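Section 4. Receiving and registering a report

This section is for the intake officer. It explains how to open a new report in Jumis, how to protect the identity of the person who reports, and how to hand the file over to the case handler. Please read section 3 (User accounts and roles) before you start. If your account does not have the role "Intake", the menus described here will be missing.

The words "reporting person" mean the person who tells us about the harassment. This can be the person who was harassed or a witness. The words "named person" mean the person against whom the report is made. We use these words in all the screens, and we ask you to use them also in your notes. Do not write "victim" or "offender" in a file which is still open.

4.1 Before you open a file

1. Check that you are in a room where other people cannot read your screen. At the Pokemcombe office, use the small meeting room on the ground floor.
2. Log in with your own account. A shared account cannot open a report.
3. Look at the top right corner of the window. The language of the report form is shown there. Change it now if the reporting person prefers another language. It is not possible to change it after step 4 of section 4.2.
4. Ask the reporting person if they are in danger today. If the answer is yes, stop the registration and follow the emergency sheet (form 304).

CAUTION: Do not promise full secrecy. You may say: "Your name will be seen only by the people who work on your file." In some situations the law can oblige the employer to give information further, and the reporting person has the right to know this before they speak.

4.2 Opening the report

1. In the main menu choose Reports, then New report.
2. Choose the way in which the report arrived: in person, by telephone, by letter, or by the web form. Reports from the web form are already half filled in. Check every field all the same.
3. Choose the level of identity:
Open: the name is stored and the case handler can see it.
Protected: the name is stored, but the case handler sees only a code.
Anonymous: no name is stored.
4. Press Create. Jumis gives the report a number. Write this number on the receipt and give the receipt to the reporting person.
5. In the field Account, write what the person tells you in their own words. The field takes long texts. Do not correct the grammar and do not make the language more polite.
6. Fill in the place and the time of the event. If the person does not remember the date, leave the field empty and tick "Date not known". Do not guess a date.
7. Read the text back to the person slowly. Make the changes they ask for, then press Save.

Note: The level of identity can be changed from Anonymous to Protected, or from Protected to Open, but only with the written agreement of the reporting person (form 378). It cannot be changed in the other direction, for the name is already in the log.

Note: When two persons report the same event, open two files. Connect them later with the button Related. If you put both accounts in one file, each of the persons will be able to read the account of the other when they ask for a copy.

4.3 Adding documents

1. Open the tab Documents and press Add.
2. Choose the file from your computer. Messages, e-mails and letters should be saved as PDF. Pictures may stay as they are.
3. Give each document a short title. Do not use the name of the named person in the title, because titles are visible in the search list.
4. Choose who can see the document. The setting at the start is "Intake only".
5. Press Preview and check that the document can be read from the first page to the last one.

A picture opens in the preview in its full width, and its title is placed under it.

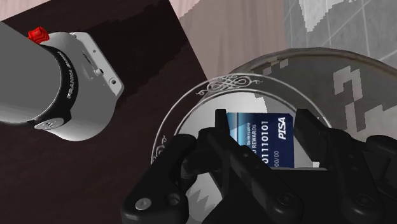

Fig. 4-3. Robot arm, dark table top and white plate.

6. Close the preview. If the document is correct, press Confirm. After this moment it can be hidden but not deleted.

CAUTION: Do not keep a second copy on your desktop or in your e-mail. When the upload is confirmed, delete the copy and empty the bin.

4.4 Handing over the file

1. Open the tab Hand over. Jumis shows the case handlers who are free.
2. Check that the handler you choose does not work in the same team as the reporting person or the named person. The program compares only the department codes and does not know who is a friend or a relative of whom.
3. If there is no suitable handler in your office, choose External. The file then goes to Ogura, and you receive a confirmation on the screen.
4. Press Send. Your own access changes to "Read only".

Offices which still use the old Prandomano register must also write the report number in the paper book on the same day. Write the number only, without names.

4.5 Messages on the screen

Message 300: The report has no account text. Go back to section 4.2, step 5.
Message 421: The chosen handler has a conflict of interest. Choose another handler or use External.

If a message appears which is not in this list, write down its number and the time, leave the report open and call the support line. Do not create the report a second time.

Continue with section 5, First contact with the named person.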